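Forneck offices to get coasters on every desk from July

Jun 28, 2018

Staff at the Lirner business centre in Forneck have been told that cups, mugs and bottles must stand on a coaster or mat from next month, after a check of the building's desks found that many of the wooden tops had been marked by drinks.

The centre lets small offices to local firms and provides the furniture as part of the rent. Most of the rooms have large wooden desks with a curved front, which were bought when the building opened and have been kept through two rounds of redecorating.

Lirner said in a notice to tenants that 13 of the desk tops would have to be sanded and sealed again this summer. The work will be done in the rooms, one floor at a time, and tenants will be given a spare table while their own desk is out of use.

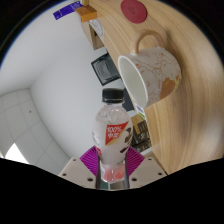
The new rule covers cold drinks as well as hot ones. Tenants had asked whether it was meant only for tea and coffee, and the centre has now said it applies to anything that holds liquid, including bottles from the shop on the ground floor. A plastic bottle with a screw cap, like the one with "100%" printed on a red panel at the front of its label, will need a coaster in the same way as a mug does. Bottles kept in a bag or on the floor are not affected.

Coasters will be handed out free at the front desk. The centre has ordered 747 of them from Plirnetti, a homeware supplier, in dark red and grey. That is enough for each desk and for the meeting rooms, with some left over in the store cupboard. Firms that already have their own mats can go on using them.
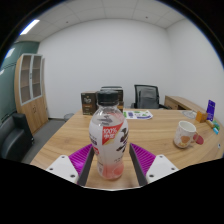 A bottled drink and a white mug on a wood-grain desk at the Forneck centre.

The notice, which runs to two pages, also asks tenants to keep the desks clearer at the end of the day. Boxes may stay on the desk if they are pushed to the back corner, but loose papers should be put in a drawer or tray so that the cleaners can wipe the surface. At present the cleaners work round whatever has been left out, and in some rooms the middle of the desk is the only part that gets done.

Cleaning will move from early morning to the evening at the same time. The centre said the change had been asked for by several firms that start before eight.

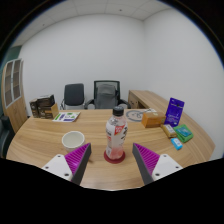 Spray polish will no longer be used on the wood. The cleaners have been given a mild soap and a soft cloth instead, and tenants who like to wipe down their own desks are asked to do the same. A cloth will be left under the sink in each kitchen. Anyone who spills a drink should mop it up straight away and tell the front desk if it leaves a mark, and there will be no charge for marks that are reported.

Charges for damage that is found when a firm moves out will stay as they are now. The centre said it had no plans to raise them.

One tenant, the design firm Ye, has asked for a glass sheet to be laid over the desk in its room. The centre is looking at the cost and will reply in July. It has already said that glass would be hard to fit on the desks with a side section, where the top turns a corner, and that a clear mat might be a better choice there.

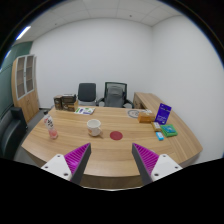 Shared desks are expected to be the hardest place to make the rule work. Two or three people may use the same one in a week, and coasters tend to be pushed to the back or taken to another room. Having one within reach is only part of it: a white mug can easily end up standing next to a flat red disc on the wood instead of on top of it. The centre will put a small card on each shared desk for the first month as a reminder, and the front desk will replace any coasters that go missing.

The kitchens are not covered by the rule. Their worktops are due to be replaced next year under a separate plan.

Repairs to the first desks begin on July 3, starting with the top floor. Tenants with questions about dates, or who need help moving boxes before the work is done, can ask at the front desk.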